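Section 4. Laying out a practice table for the Kodent cup drill

The old leaflet says any flat table will do. I have my doubts. Most tables that look flat have a seam or a dip in them, and a light cup finds it. Check yours before you spend an evening with a roll of tape.

4.1 Covering the table

1. Clear the top and wipe it down.
2. Lay brown paper or cardboard over it and pull it snug. Old creases won't press out completely, whatever the packaging promises. Turn the worst of them toward the edges.
3. Fasten the covering on all sides before you tape anything else.

Note: Hatsue Sasaki, who wrote the first edition of this guide, preferred bare wood. Tape pulled the finish off her table in one season. Cover yours.

4.2 Taping the panels

4. Run strips of blue painter's tape in one direction, then cross them with strips in the other. Press each strip down from the middle outward.
5. Don't fuss over perfect squares. The drill is supposed to need equal panels, but I have never seen anyone place a cup better for it.
6. In the panel you plan to use first, draw a small x in dark pen. Two short strokes are enough. Big marks give people a big target, and they then claim they hit it.
7. Set the cup down in the same panel, open side up, with a gap between its rim and the mark.
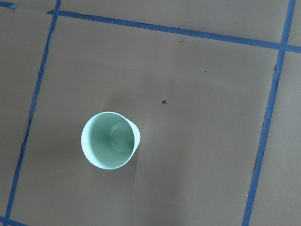 Fig. 7. Cup and x mark in one panel. The gap is close to one cup's width.

Caution: Use painter's tape only. Packing tape tears the paper when it comes up, and you will be back at step 2.

4.3 Choosing a cup

The Bristuna catalog recommends its weighted training cup, part 449. I can't see what the weight is for, apart from the price. A plain paper cup is good enough, and it shows you right away when you have been clumsy. Pale colors are easy to find against brown paper.

8. Look inside the cup and throw it out if the bottom has bowed.
9. Stand it near the middle of a panel, well clear of the tape, and let go. If it leans, try another cup before you blame the table.

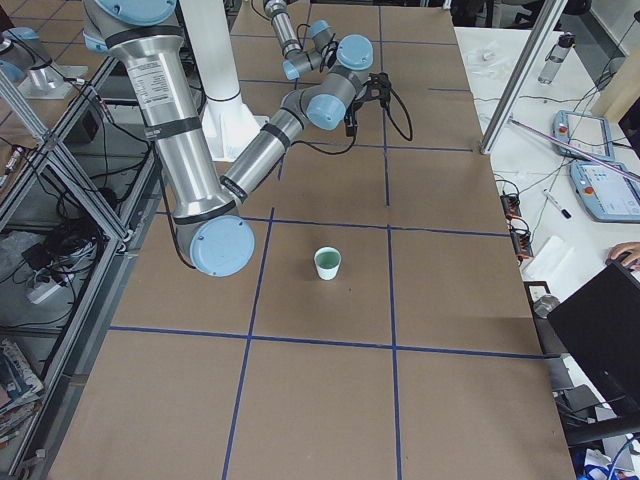
10. Once the cup stands straight, leave it alone for a minute and look again. A slow lean is still a lean. Shift the cup to another panel and repeat the check there.

Note: Effie Swanson suggests numbering the panels in pencil. It helps if two people are keeping score and does very little otherwise.

4.4 If the tape lifts

Corners go first, usually where two strips cross. Replace the whole strip. Patches leave a ridge, and the cup will catch on it sooner or later. If the paper has come up with the tape, go back to 4.1.

Revised 6/11/22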